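The Soap That Replaces Everything, Again

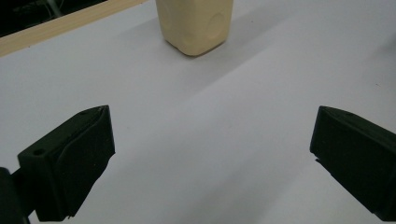 A pale block on a white tabletop.

Kirsty Baird has sold soap at the Fadholm market for 13 years, and she is tired of miracles. "Every July somebody turns up with a bar that does your hair, your dishes and the dog," she says. "I ask what's in it. They tell me about their journey."

I had come to ask her about Folus, the solid shampoo whose maker says one bar outlasts three bottles. Baird shrugs. "Outlasts them in whose shower? Leave any bar in a puddle and it's mush by the weekend."

She tried it herself for nine weeks. Her verdict is that it cleans hair. "So does the cheap stuff. I'd like to see what the extra money buys."

Farzad Mahmoudi, who mixes small batches for other sellers, is kinder, up to a point. He thinks solid shampoo is a decent idea buried under bad claims. "Less water to ship, fine. Then the label says it balances your scalp. Balances it against what?"

Has he ever been shown proof? He laughs. One supplier sent him a survey of 111 customers, all of whom had already bought the product twice. "Of course they liked it," he says.

Baird still stocks two kinds of shampoo bar. People ask for them, and she has rent to pay. She won't put "natural" on the sign, though. "Poison ivy's natural," she says, and goes to serve a customer.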